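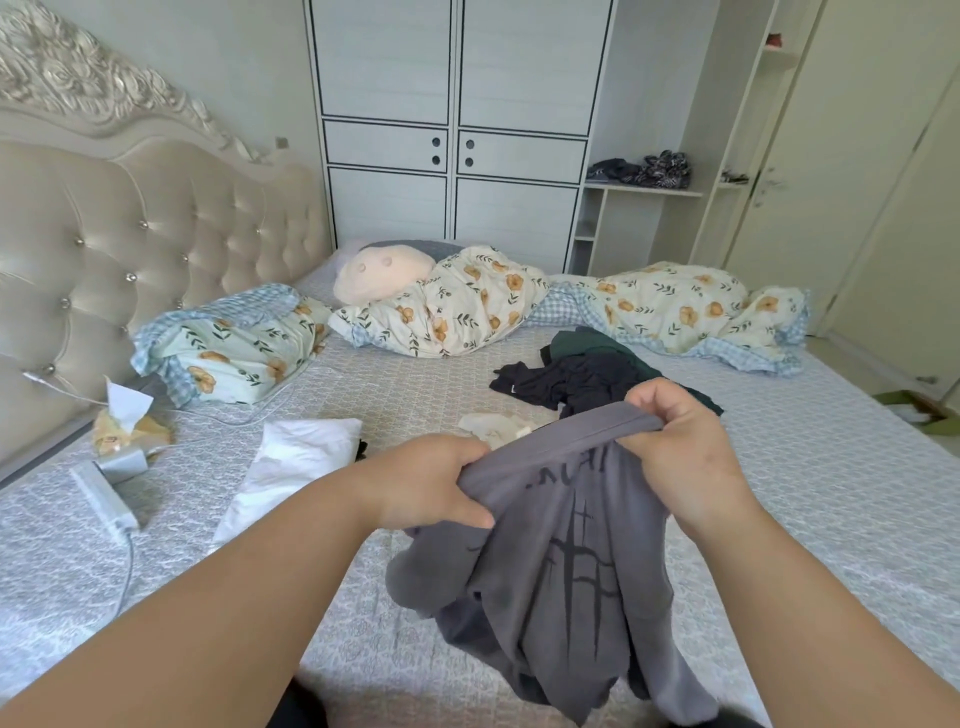 Laundry advice I tested, and what I thought of it

Every few months somebody sends me a list of laundry tricks. They are usually the same tricks in a different order, and half of them contradict the other half. I do a lot of wash in this house, so over the winter I started trying them one at a time and writing down what happened. My standards aren't high. If it saves me money or keeps a shirt going another year, I'm for it.

Vinegar in the rinse

The claim is that white vinegar softens, brightens, deodorizes and sets color. I'll give it the deodorizing, partly. Gym shirts came out a little better with half a cup in the rinse. Towels felt the same as towels always do when you skip the softener. As for setting color, I washed a new red dish towel with vinegar and it bled all over a white one. Commercial dye is either fixed at the factory or it isn't. Also check your washer manual before you make a habit of this, as some makers warn that it's hard on rubber seals. And never let it anywhere near bleach.

Salt for new jeans

Same story as above. Soaked overnight in salt water, rinsed, washed, and the water still ran blue. Wash them alone the first few times and move on.

Turning things inside out

I wanted this one to be nonsense and it isn't. Dark cotton fades on whichever side gets rubbed, and a printed front cracks faster when it's scraping against zippers. I bought two black T-shirts the same day, washed one right side out and one inside out, and by spring I could tell them apart from across the kitchen. It costs nothing. Do up the zippers too.

Detergent

The cap is too big. Fill it to the top line and you'll be rinsing suds out of your waistbands for a week. I cut down to 2 tablespoons of liquid for a normal load and saw no difference except that the bottle lasted. If your towels feel stiff or slick, run them once with no detergent at all and look at the water. Mine foamed.

I tried the Flirko detergent sheets as well. They dissolve fine in warm water. In cold I found a gray smear on a pillowcase, and again the next week. They cost more per load than the bottle and I can measure a bottle.

Dryer balls

The Petchrat wool balls say on the box that they cut drying time. I ran matching loads of bath towels, 3 with and 3 without, and looked at the kitchen clock. One load with them finished a bit sooner. The other two didn't. What they did do was keep a fitted sheet from swallowing everything else, once. Cleaning the lint screen every load helped more, and so did pulling the vent hose off the back and seeing what was in there - go do that before you spend money on wool.

Folding gadgets 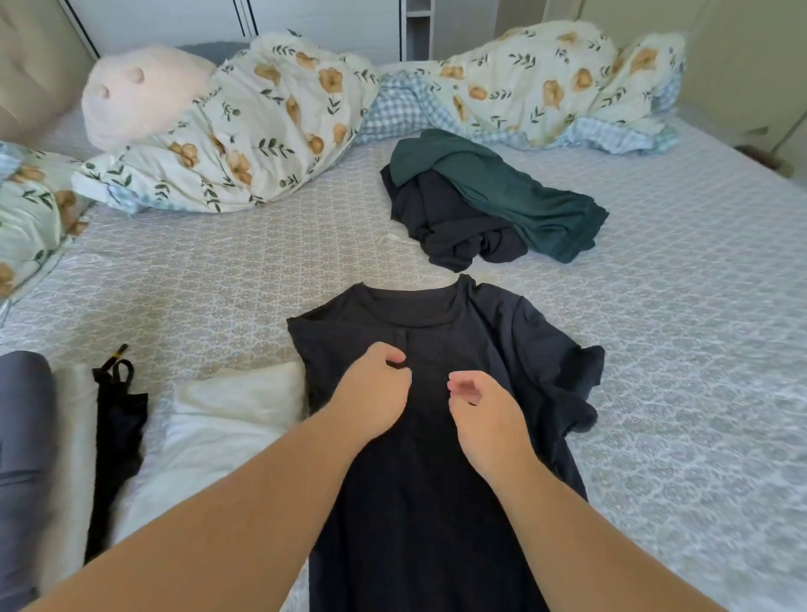
I had a Pistley folding board for a month. It's hinged plastic, you lay the shirt on it and flap the sides over, and every shirt comes out the same width. That part is true. It's also slower than doing it by hand once you've had any practice, and it needs somewhere to live. The bed works fine. Lay the shirt out flat, smooth it from the collar down, sides in, bottom up, done. If it wrinkles in the drawer, it was probably folded damp or the drawer is too full.

Standing shirts on edge like file folders does help you find things. It also falls over as soon as you've taken out half of them. I do it for T-shirts and nothing else.

Stain sticks

Tried the Brukeck stick against plain dish soap on salad dressing, butter and ballpoint. Dish soap won on the dressing and tied on the butter. Neither did a thing for the ballpoint. Rubbing alcohol with a paper towel underneath got most of it. Whatever you use, look at the spot before it goes in the dryer. I've ruined more clothes with heat than with stains.

Freezing your jeans

No. They come out cold and they smell like the freezer.

Cold water for everything

Mostly yes. Colors hold and the bill is a little smaller. I still do sheets, dish rags and anything from a sick person on hot, and I don't care what the list says. Greasy work clothes need warm at least.

Still to try: the aluminum foil ball, and the wet washcloth in the dryer for wrinkles. I have low hopes for the foil.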